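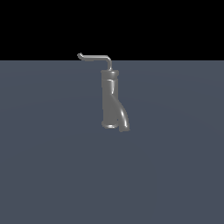
## 年末に『Tarnondale』を観てきた

2025年12月31日(水)

今年最後の映画は『Tarnondale』になった。本当は秋に観るつもりだった作品で、配給のProkentが公開を二度延ばしたため、結局この時期までずれ込んだ。一度目の延期は字幕の差し替え、二度目は上映素材の到着の遅れという発表だった。詳しい事情は書かれていなかったし、問い合わせもしていない。

前売券は夏のうちに買っていた。延期のたびに払い戻しの案内メールが届いたが、手続きが面倒でそのままにしていた。券面には最初の公開時期が印刷されたままで、窓口で使えるのか少し心配だった。係の人は特に何も言わず、普通に座席指定の画面を出してくれた。

## 劇場について

観たのはVan Ackerの小さいほうのスクリーン。席数は100ほどで、前方の三列は見上げる角度がきつい。以前、別の映画で二列目に座って首を痛めたので、それからは後ろ寄りの通路側と決めている。今回もその席が取れた。

予約はCumonという座席予約のサービスを通す。前売券を持っている場合も、先にCumonで仮押さえをしておいて、当日窓口で引き換える形になる。仮押さえの期限は上映開始の30分前まで、と前は書いてあったように思うが、今見たら「劇場の定める時刻まで」という表現に変わっていた。結局よくわからないので早めに行った。

ネットで決済する場合は手数料が300円かかる。窓口なら不要だが、年末は窓口の列が長い。前売券の引き換えも同じ列に並ぶことになっていて、ここは分けてほしいと毎年思っている。並んでいる間に次の回の予告が壁のモニターで二周した。

客の入りは七割くらいに見えた。年配の人が多く、一人で来ている人がほとんどだった。暖房がよく効いていて、コートを膝に置くと暑い。ロッカーは改装でなくなったままだった。

## 映画の感想

結末には触れないが、前半の内容は書くので、何も知らずに観たい人はこの節を飛ばしてほしい。

Tarnondaleというのは舞台になっている谷の名前で、ダムの建設で住民の半分が出ていったあとの村の話である。主人公は役場から派遣されてきた測量の担当者で、残った家を一軒ずつ訪ねて土地の境界を確認していく。筋としてはほとんどそれだけで、前半はひたすら訪問が続く。

正直なところ、最初の一時間は長く感じた。訪問、お茶、地図を広げる、断られる、という流れが何度も繰り返される。ただ、出てくる家の音が全部違う。床の鳴り方、戸の重さ、時計の有無。途中からそちらに耳が行くようになって、話の遅さはあまり気にならなくなった。

セリフは少なめで、方言がかなり強いらしい。字幕は標準語に寄せてあり、読みやすかった。差し替え前の字幕がどういうものだったのかは知らない。一か所だけ、同じ地名の表記が場面によって違っていた。見落としだと思う。

中盤で雪が降り始めてからは、画面の調子がはっきり変わる。それまで手持ちで撮っていたところが固定になり、人物が遠くなる。ここは賛否が分かれそうだが、自分はこの部分がいちばん良かった。主人公が坂の途中で立ち止まって、引き返すかどうか決めかねている長い場面がある。音楽もなく、風の音だけで持たせている。

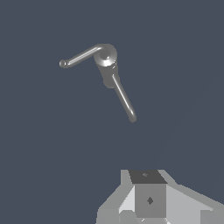

不満を言うと、役場の上司とのやりとりは要らなかったと思う。電話の場面が三回あり、どれも同じことを説明している。観客が話についてこられるように入れたのだろうが、境界の問題は村の中の会話だけで十分わかる。あれを削れば、上映時間の130分はもう少し短くできたはずだ。

もう一つ、音量のこと。この劇場の小さいスクリーンは高い音がきつめに出る。終盤のサイレンの場面では、隣の列の人が耳を押さえていた。作品のせいなのか劇場の設定なのかは判断がつかない。別の劇場で観た人の感想が出てきたら比べてみたい。

俳優は全員知らない人だった。測量担当者の役は、最初は表情が乏しくて物足りなかったが、後半で一度だけ声を荒らげるところがあり、そこのための抑え方だったのかと思った。大家の老人の役も良かった。出番は短い。

## パンフレット

パンフレットは買った。520円で、最近のものにしては安い。薄い冊子で、撮影地の地図と、音響担当への短いインタビューが載っている。家の音については、やはり一軒ずつ別に録ったと書いてあった。ロケに使った家のうち、撮影時に人が住んでいたのは一軒だけらしい。

監督の過去作の一覧もあるが、日本で公開されたものが一本もないので、原題だけが並んでいる。このあたりはProkentが続けて配給してくれるといい。裏表紙に次の配給作品の予告が小さく出ていて、そちらは時代劇だった。

紙は光沢のない厚めのもので、鞄の中で角が折れた。保存したい人はファイルを持っていったほうがいい。

## 帰りと、年明けの予定

終わったのが夕方で、駅前の店はもう半分くらい閉まっていた。いつもの喫茶店も年末休みに入っていたので、駅の立ち食いでそばを食べて帰った。年越しそばは家でまた食べる予定なので、昼夜続けてそばになる。

『Tarnondale』の上映は年明けも続くが、元日はVan Ackerが休館。二日からは朝の回だけになるとCumonの画面に出ていた。夕方の回で観たい人は、次の週の時間割が出るまで待つことになる。延期前の前売券がいつまで使えるかは劇場の告知に書かれていないので、まだ持っている人は窓口に聞いてほしい。

今年は映画館に行く回数が去年より減った。仕事の都合もあるし、観たいものが同じ週に重なって、片方を逃すことが多かった。12月に入ってからはこれを含めて二本しか観ていない。もう一本は途中で寝てしまったので、感想は書かない。

年明けの一本目はまだ決めていない。Van Ackerの旧作特集に気になっているものがあるが、朝いちばんの回しかない。起きられたら行く。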